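Ticket 288 – Open day table-clearing demonstration: arm stops short of stacked dishware
Status: Resolved, monitoring

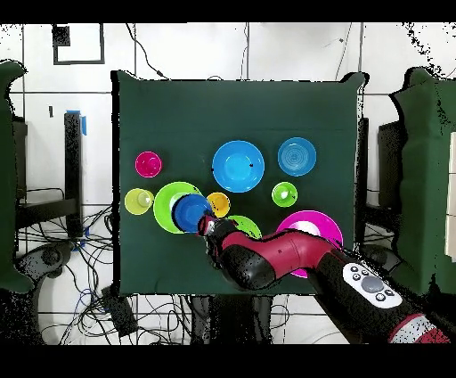
Demonstration table with the arm over the dishware, Birnness visitor hall.

Requester: Krystyna Olszewski, Visitor Programs, Birnness
Assigned to: Nikola Czarnecka, Technical Support, Skuveck
Priority: High (public event)
Opened: Sunday, September 1, 2019, 9:40 a.m.

Summary
The arm at the demonstration table halts during the approach to a bowl that rests partly on a plate. The control software, Furnudo, reports "target height out of range" and waits for an operator. Bowls and cups standing directly on the cloth are picked up normally. The first visitor group is due at 11:00 a.m. and the requester asks that the fault be cleared, or the program changed, before that time.

Details provided by requester
The table is set with plastic bowls, cups and plates in mixed colors on a dark green cloth. The dark blue bowl overlaps the large lime green plate, and it is at this bowl that the arm stops. The same layout was used at the rehearsal in August without any fault. The arm was restarted once from its own panel, with no change. The cloth was replaced on Friday evening.

9:52 a.m. – N. Czarnecka
Ticket accepted. Please confirm whether the table height was measured again after the cloth was replaced. Please also send the Furnudo log from the last failed run. Until further notice, kindly do not raise the height limit by hand, as this disables the check for all objects on the table.

10:05 a.m. – K. Olszewski
Log attached. The table height was not measured again. Sławomir Dudek, who prepared the hall, states that the table was also moved closer to the arm so that visitors could stand on the far side.

10:14 a.m. – N. Czarnecka
The log shows that Furnudo is still using the table position saved in August. The error is small for objects on the cloth and remains within the limit. For a bowl on a plate, the two heights are added together and the limit is exceeded.
Please carry out the following:
1. Press stop and wait until the arm is at rest.
2. Clear the dishware and smooth the cloth. Raised folds at the corners may be left if they are outside the pick area.
3. Run Table Setup from the Furnudo menu and touch all four points when prompted.
4. Save under a new name. Do not overwrite the August file.
5. Set out the dishware again and run the program at half speed.

10:36 a.m. – S. Dudek
Steps 1 through 4 completed. The third point was rejected at first. It was accepted after the cloth was pulled flat at that location. The height difference between the old file and the new one is 2 mm.

10:44 a.m. – K. Olszewski
Half-speed run completed with no stop. The dark blue bowl was lifted from the plate and placed in the tray. A second run at normal speed was also completed. We request permission to proceed with the 11:00 a.m. group.

10:47 a.m. – N. Czarnecka
Permission given. Please keep one trained operator at the stop button throughout, and report any further halt under this ticket number.

1:20 p.m. – K. Olszewski
The morning session is over, with 54 visitors attending. One halt occurred, when a cup had been set down too close to the edge of the cloth. The operator moved the cup and resumed the program. The height message did not appear again.

Follow-up
Table Setup is to be added to the hall checklist whenever the table or the cloth is changed (owner: S. Dudek). Skuveck will review the wording of the height message, which does not at present name the saved file in use. Ticket to remain under monitoring until the afternoon session has ended.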